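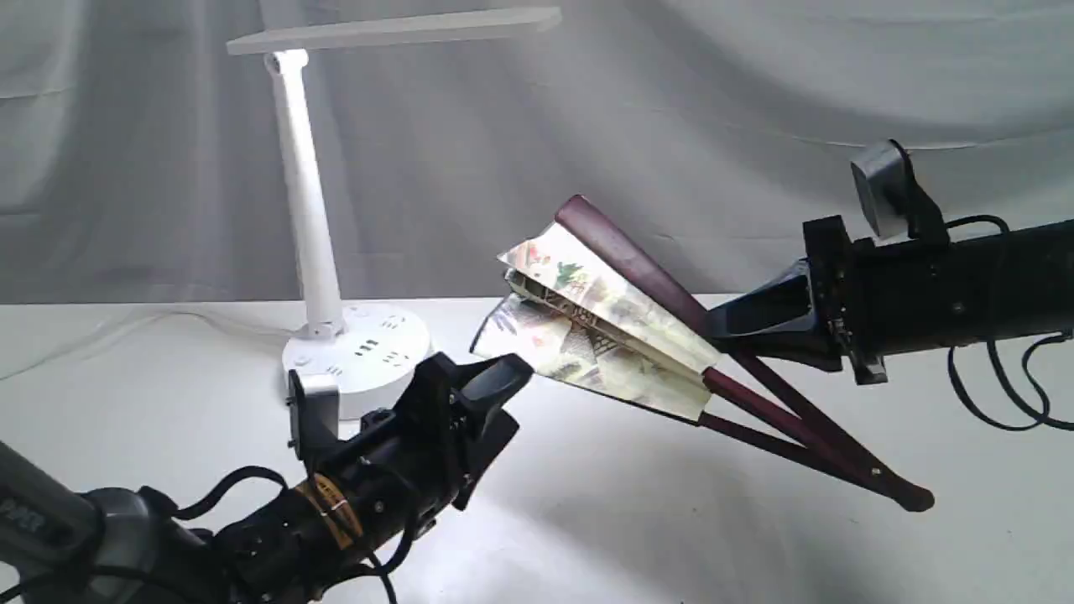 Soradlow, February 23, 2025
Posted by Berhanu Lencho
199 views | 10 shares

Two arms, one fan: where do I put the cables, and how bright should the table be?

Hello all! I've got my two-arm bench going at last and I'm thrilled with it, but I need some help with the setup. The job is opening and closing a paper folding fan. The right arm holds it by the sticks and the left arm is meant to come in, get hold of the leaf and pull. I chose it because it's fiddly, and goodness, it is.

Two problems. First, the cables under the right arm hang in loops almost to the table, and when the arm goes low I'm sure they tug, as the gripper lands slightly off from where I taught it. The left arm has its cables looped over the joints with a band of tape round one section, and it repeats much better. Second, the table and the lamp are both white, and the wrist cameras have a hard time. The pale edge of the paper keeps vanishing on me. I've got the lamp on plus the ceiling lights.

Do I tape the right arm the same way, or is there a better method? And would you change the table or the light first?

Berhanu Lencho

Roland Greenwood
12 up

Lovely project, I've wanted to try something with paper for ages!

Cables first. Don't copy the tape job straight across. Switch the arm off, support it with one hand and move each joint by hand to both ends of its travel, watching the cable the whole way. Every joint needs a bit of spare loop at its furthest point, and anything beyond that can be gathered up and fixed to the middle of the rigid part between two joints, never across the joint itself. I use hook-and-loop straps, which I can undo when a motor needs swapping. Tape does hold, but the glue creeps when the housing warms up and then you've got sticky black fingers for a week.

Look at the camera lead separately. It's thinner than the motor cables and it will be the first to go. Give it a small loop of its own behind the bracket and check that the plug doesn't wiggle.

Once it's all tied back, teach the positions again from scratch. I skipped that on my own pair (built from the Skutau kit) and spent an evening chasing a fault I'd made myself. Then run the grab 50 times with nothing in the gripper before you let it near the fan.

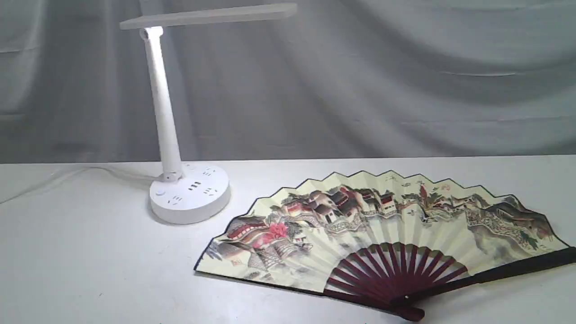

Fan open on the table beside the lamp, before any change to the lighting.

As for the light, I'd start with the table. A matt grey or dull blue mat under the fan would give that cream paper something to stand out from, and it costs next to nothing. The fan has a thin dark line round the rim of the leaf, so your cameras do have an edge to find if you stop the white swamping it. Lock the exposure and white balance on both wrist cameras too! Left on auto they'll hunt every time an arm swings over something dark.

Also, the lamp is standing very close to where the left gripper has to work. Shift it back.

Kiros Chala
3 up

turn the ceiling lights off, worked for me

Gebremedhin Nigatu
5 up

Agree with Roland on nearly all of it, though I'd do the lighting before the mat. Check for flicker, as cheap lamps can pulse with the mains and you get bands rolling through the video. Set the shutter to suit 50 Hz and see if it settles down.

And mark round the lamp base with a pencil once you're happy with where it is. Ours at Clivlow got nudged by the cleaners in July and we lost two days to it. Please post again when it opens the fan, I really want to know how it gets on with those pleats!

Contact us | © 2025 Worku Community Help | Back to top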